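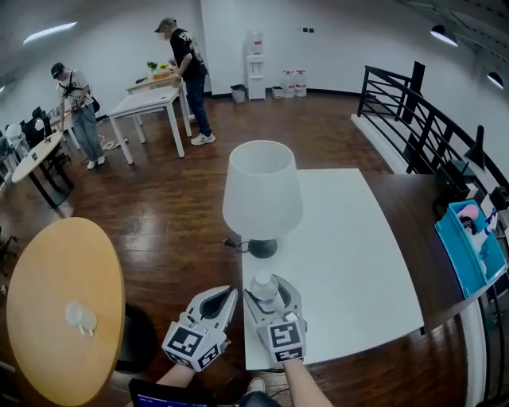 Home Essays Workplace Archive Contact

The case for the small table

Ľudovít Tóth

Shared rooms are usually furnished by area. Someone measures the floor, divides by the number of people expected, and orders the largest table that fits through the door. I think this is a mistake, and the mistake shows up in what ends up on the tabletop.

A large surface collects objects. A lamp is put down near an outlet and its cord then fixes the use of that whole end. A storage box arrives on the counter and stays. Potted plants, trays and cups follow. Each item takes up little room, but the clear area left between them is broken into pieces too small for work.

Small separate tables behave differently. A round wooden table holds a cup or a water bottle and one task. When the task is finished, the leftover objects are obvious and tend to be carried off. A light white table on four legs can be moved by one person, so it goes to the work and is cleared on the way.

At Rulthorpe we kept a log of this for one August. The long counter had items left overnight on it 745 times. The small tables, with nearly the same total area, had 36. I do not claim that this settles the matter for every room. Counters have their place along a wall or beside a stair, where a loose table would be in the way. They should be treated as storage and labeled as storage.

The objection I hear most, chiefly from the Yilma office, is cost per seat. It is correct on paper. It leaves out the time spent clearing a long table before anyone can sit down at it.

Lamps need a separate rule. A table lamp with a trailing cord belongs on a surface that does not move. Small tables should depend on the ceiling lights, and if those are too weak the fixtures should be replaced before more lamps are bought.
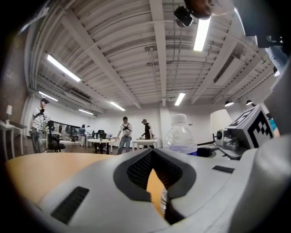

Does a round table waste space compared with a square one?

Against a wall it does, by the area of the two back corners. In open floor the loss is small, and people can pass a curved edge more closely than a corner.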